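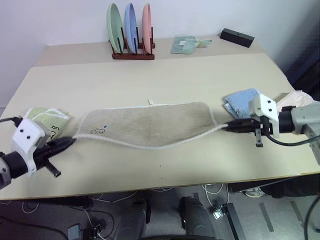

Tan towel, white cord round the edges

Dec 2, 2019

Quick one, I've got to be out of the door by half past and I've not had breakfast.

So the range thing. For anyone reading from outside Amoah, the army wants more firing days on the coast, and it wants to bring the new Jutier down from wherever they've been keeping it. The Jutier is a rocket on the back of a lorry. Short range, the leaflet says, which depends where you're standing. Zisix build it and Zisix would be running the trials, with soldiers doing the actual firing. Or the other way round. The leaflet manages to say both, page two and then page five.

At the moment we get 17 firing days a year. The red flags go up, the coast path shuts at the old gun battery, you walk the dog inland and swear a bit. Everyone's used to it. I grew up with it. My gran used to take the washing in when the flags went up, no idea why, it never did anything to the washing.

What they're asking for is "a flexible programme". No number. I looked for a number. I read all of it twice, including the appendix on wading birds, and there's no number.

Went to the meeting last night. Packed, coats everywhere, windows steamed up, man from the ministry with slides that wouldn't advance. He was perfectly nice. Kept saying "in the current climate" and someone at the back kept asking which climate. He said the Jutier has to be tested over water before it can go to units abroad, and there are only two stretches of coast in the country where that can happen, and the other one is Gernutetti, where they've got the ferry to think about. So it's us. We haven't got a ferry.

Then the jobs. 300, said the man from Zisix. Lots of nodding. Adwoa Bonsu stood up and asked how many of those would be here and how many at the factory, and he said the figure was "across the programme", and she said yes but how many here. He said he'd write to her. She said she'd like him to say it now, and he did go a bit pink, and then the chair moved us on to parking.

I don't agree with Adwoa about everything (she wants the range shut completley and I don't) but she'd read the thing and asked the question, and I was glad of her.

My own view, for what it's worth. I'm not against the army having a range. If we send people off to places where they get shot at then they should have kit that's been tested, and it has to be tested somewhere, and I can't really say anywhere but here with a straight face. Cousin of mine did two tours. But "flexible" isn't good enough. Give us the days. Print them on a card like they do now. The crab boats need to know, the campsite needs to know. August especially. You can't shut the whole bay in August with two days' warning and expect the campsite to still be there the year after.

Also the new danger area comes within 800 metres of the primary school. On the map it's a dotted line, quite a faint one, and you have to fold the thing out to see it. The ministry man said nothing would be flying over the school, the line is just a line. Fine. Move it then!

What else. Noise. They've measured it as an average over a year, so one enormous bang and then months of quiet comes out as nothing much. I'm no scientist but come on.

There were 466 objections in before the meeting, apparently, and that's only the ones on the proper form. Letters don't count unless you put the reference at the top. Mine didn't have the reference so I'm doing it again tonight. If you sent one check yours. The reference is on the back of the leaflet, bottom left, tiny print. If you chucked the leaflet the library has a pile by the photocopier.

Support letters count too by the way, same rules. I know a few of you are in favour and thats fine, write in.

Comments are open, be civil, last time somebody brought up the bypass and I had to lock it. Will put up the reply to Adwoa if she gets one and lets me have it.

Right. Toast. Bus.

7 comments | Share this post | 4 shares

Contact | © the author, please ask before copying | Back to top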